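Weekend Housekeepers Wanted - Stovelton Guest House

We're growing our little crew and would love to meet you! 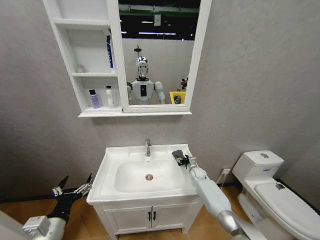 Do I need hotel experience to apply?
We train everyone from scratch, and plenty of our best people came to us from schools, shops and farm work.

The guest house sits at the top of Wakville, a short walk from the bus stop, and it has 8 guest rooms, a big sunny breakfast room and a porch people fight over all summer. We have two openings, both part time, Saturdays and Sundays from 9:30 until the last room is ready (usually mid-afternoon). Extra shifts come up on holiday weekends if you want them.

You'll strip and make beds, clean bathrooms, restock towels and soap, run the laundry and help set tables for the next morning. You'll work in pairs for the first month, so there's always somebody to ask where the spare pillowcases live. It's active work with lots of stairs - good shoes matter!

What we're hoping for: someone who shows up on time, likes seeing a room come together and is friendly when a guest stops them in the hall to ask about hiking trails. You must be 18 or older. A driver's license isn't needed.

We pay by the hour, every Friday, and breakfast is on us every shift. Bok-nam Shim cooks it, and her scallion pancakes are really something.

To apply, send a few lines about yourself to Merle Tapsell, or drop a note at the front desk, 413 Lender Street. Please tell us when you could start and whether you can work both days. Applications are open until 06/11/2023, and Merle will call everyone back, whatever we decide.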